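Wrist camera view too dark on one side – gripper build
Workshop Projects > Arms and Grippers
Started by pleterbench, October 27, 2022

pleterbench
Second arm build in the garage, so some of this will be familiar if you followed the first one. The arm is the Betum kit, the gripper is my own, two black fingers on a parallel slide. Controller is a Shi board running Cultov firmware. All up it has cost me $1,820 including the bits I broke.

Grip itself is good now. I re-cut the linkage after the last thread and the fingers close evenly. What I can't sort out is the wrist camera. I want it to find the edges of whatever is held so the arm can correct the tilt before it puts the thing down. Left edge detection is all over the shop. Right edge is fine.
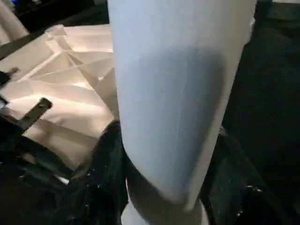 Wrist cam, fingers closed near the base, light from the left.

Threshold is at the default. Exposure is on auto. I've logged 971 grabs so far and the left edge is the one that drops out nearly every time it fails. Any ideas before I start moving the camera mount?

offcut_ray
Your left edge is white on cream. The right edge is white on nearly black. I'd expect exactly the result you're getting. Hang something dark behind the left side and try again before you touch the mount.

pleterbench
Fair point. I'd been thinking of it as a lighting problem as the right is so much darker.

tinkertruss
It is a lighting problem. Auto exposure has to deal with that bright ribbed plastic and a black background in one go. Lock the exposure, bring a second lamp in from the right at low power, and the shading on the cylinder will even out. I wouldn't go hanging cloth in a workspace with a moving arm.

offcut_ray
More light on the right does nothing for the left. He's already got a good edge on the right. You'd be fixing the side that works.

tinkertruss
He'd be fixing the exposure, which affects both. There's also that grey band down the middle of the cylinder and a faint line with it. If the threshold is low that could be picked up as an edge as well. Flatter light gets rid of the band.

Weidong Song
I run the same Cultov release on a different arm. Go into the camera settings and limit the search region. By default it searches the whole image, so all those ribs are candidates. They run diagonally, and a tilted cylinder is also a bit diagonal, so the angle filter won't throw them all out. I set mine to a strip above the fingers and left the lighting alone.

Also, it looks slightly narrower towards the bottom to me. If your tilt is calculated from one edge only, the taper will go straight into your angle. Use both edges and take the centre line.

pleterbench
I am using one edge when the other drops out. That's probably where the odd tilt readings come from. Will change it to skip the correction altogether if it can't get both.

grommet_jo
Different question – what's on the finger faces? I can see pale specks on the black. If that's dust I'd clean it off before it ends up in the slide. I lost a bearing on mine that way last December.

pleterbench
Bare plastic at the moment, no pads. I'll wipe them down. I've been sanding at the same bench so dust wouldn't surprise me.

offcut_ray
Could be scuffs too. Run a fingernail over them.

pleterbench
Update. Did the search region first as it was free. Strip above the fingers, 10 grabs, left edge dropped out on 2. Then I taped a bit of black card behind on the left, well out of the way of the arm, and got another 10 with no dropouts. Haven't tried the second lamp.

tinkertruss
10 isn't many. Lock the exposure as well or it'll come back when the sun moves around to that side of the garage.

offcut_ray
No window in my garage so I can't comment on that one.

Weidong Song
Good to hear. Save the region as a named profile or the next firmware update will wipe it. Ask me how I know.

pleterbench
Saved. Exposure lock is next, then pads for the fingers. Does anyone have a source for thin silicone sheet that ships to Canada without the freight costing more than the sheet?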